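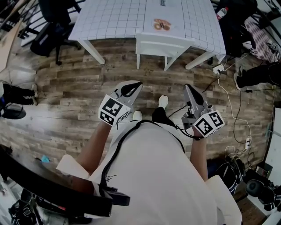 Who should teach a robot to clear a table? The people who clear tables should, and they should be paid properly for it.

I've spent a fair bit of this year around the Pranen project, where tasks are shown to machines in two ways. In one, a person sits at a console and drives the arm from across the room. In the other, there's no arm at all. You hold a gripper in each hand, do the job yourself, and the recording is what the robot learns from later.

I think the second way is better for most household work, and I think the people funding this kind of thing have been slow to see it. Remote control looks more impressive to visitors. It's also tiring, and it makes people clumsy. My first go at the console took most of a morning and got me 30 usable runs of putting a cup on a saucer. With the hand-held grippers I did 41 before the first tea break, and I'm not a quick learner.

Speed isn't my main reason, though. When you drive an arm by remote, you start to move the way the arm likes to move. You stop short and wait for it to catch up. All of that goes into the recording, and the robot learns your waiting along with everything else. With the grippers in your hands you still move like a person at a table — a bit stiffly, but you can feel when a plate is about to slip.
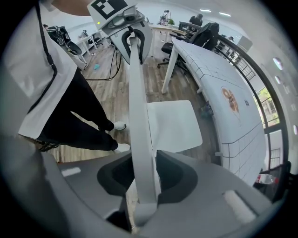 Amna Orakzai disagrees with me on this and has told me so more than once. Her view is that a person's arm can reach places a robot's can't, so a good share of hand-shown runs will be useless to the machine that has to copy them. At least with the console, she says, every run is one the robot has already done.

That's a fair point, and I don't have a full answer. Of the 800 runs the Badico group handed over in December, 355 were thrown out, many of them for reach. Still, I'd take the loss. You can teach people to keep their elbows in. It's much harder to teach them to be natural through a joystick.

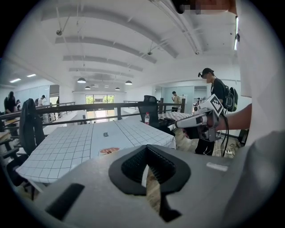 Two-handed work at the tables, upper level.

What bothers me more is how the work gets described in job ads. Jikeson calls it data entry and pays it that way. Anyone who has folded tea towels with a pair of grippers until their wrists ached knows it's closer to training an apprentice, and I'd like to see the rates catch up before the next round of hiring.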